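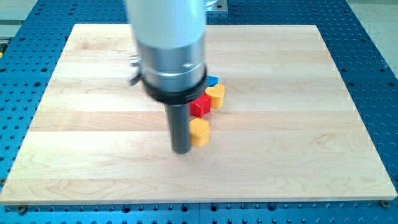 A correspondent to the Bulldale catalogue objected that "shape block" is a poor name, as every block has a shape, and that "figure block" would do better. The older name has nevertheless stayed in general use.

Shape block

A shape block is a small, solid-looking playing piece whose outline is that of a simple figure, such as a heart, star, circle or hexagon, carried straight down through its thickness. Shape blocks are usually made of coloured plastic, less often of wood, and are used on a table or board for sorting, matching, pattern making and pushing games. They differ from building bricks in having no studs or sockets, and from tiles in being thick enough to stand on their edges.

Form

The outline of the upper face is repeated on the lower face, and the sides are vertical or nearly so. In moulded pieces a slight taper, called draft, lets the block leave the mould. Corners are rounded to a small radius.

The heart is the least regular of the common figures. It has two rounded lobes, a notch between them and a single point opposite, so its centre of mass lies nearer the lobes than the point. A heart pushed on one lobe tends to turn as well as slide. Stars and hexagons have flat facets and turn less freely when a facet rests against a neighbouring piece. Discs roll along one another and are the hardest to hold in a cluster.

Colour

Most makers use strong primary colours, with red, blue and yellow in nearly every set. Two conventions exist. In a fixed-colour set each figure has one colour only, so that a child may sort by either property and reach the same result. In a crossed set every figure occurs in every colour, and the two ways of sorting give different groups. The Stureck set is of the crossed type and holds 68 pieces; the smaller Gape set has 12, all fixed-colour.

Under a single lamp the top and sides of a yellow block can look like two separate colours, the top much paler. Matching games are easier in even light.

Boards

The board is a flat rectangle with a plain surface. Pale, close-grained woods such as maple are preferred, as they show up coloured pieces well and wear slowly. Boards may be oiled, lacquered or left bare. A lacquered board gives a lower and more even sliding resistance; a bare one drags more across the grain than along it, and pieces pushed at an angle may drift.

Some boards have a raised lip - the Stureck pattern is one - but an open edge is more usual. A lip keeps pieces in play but makes those lying against it awkward to reach. Boards placed on a smooth or metal table are commonly fitted with felt or rubber pads underneath.

Use

In sorting, pieces are moved into groups by colour or figure. In pattern making they are laid in rows, rings or diagonals, either freely or from a printed card. The Valtudcombe cards, numbered from 1 to 100, begin with rows of two pieces and end with closed borders.

Pushing games forbid lifting. A piece is moved with a fingertip or a blunt rod and must stay flat on the board throughout. Contact is made low on the side, as a push near the top edge may tip the block. Where several pieces touch, pushing the outer one moves the rest, and separating a tight cluster is treated as a task in its own right.

Care and storage

Plastic pieces are washed in warm water with a little soap and dried before being put away. Wooden boards are wiped with a barely damp cloth and dried flat, since standing water raises the grain. Bulldale lists a divided storage tray under stock number 703.

See also: Pattern cards; Peg board; Sorting tray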